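What we changed about our cupboard (and what we'd do again)

So this is the write-up for our storage project, the one we ended up calling Tratilness after far too much tea in May. Chun-yin Chu and I wanted to find out whether a small shared cupboard stays tidier if you decide on the shelves first and the contents second. It sounds like a tiny question, and it is, but we got properly hooked on it!

We started by asking 19 people in our halls what drives them mad about their own cupboards. Eleven of them said some version of the same thing: stuff at the back gets forgotten. A few moaned about doors (mostly doors that bang into the bed) and one person wrote half a page about tea towels, which I loved.

Our plan was simple. Daily things go on the upper shelf, heavy things go on the lower one, and the top drawer is only for small bits like pens, tape and spare keys. We tried labels inside the doors, but they kept peeling off and Chun-yin got fed up with sticking them back on. Stickers on the outside did much better, mainly as decoration if I'm being fair, though people did start saying "the one with the cat" when they meant our cupboard, and that saved a lot of pointing.

The thing I'd change is the drawer. It's shallow, so anything taller than a mug jams it, and I spent one whole evening fishing out a stapler with a ruler. I'd also empty everything before moving any shelf. We tried it half full and had rice everywhere (sorry again, floor).

With both doors wide open you can get at the two shelves easily, and I'd pick a two-door cupboard again for that alone.
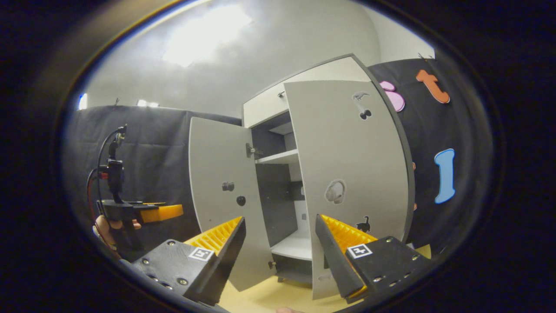 Ngan-ling Shek thinks we gave up on the labels too soon, and would like us to try tying them to the shelves with string before we blame the glue.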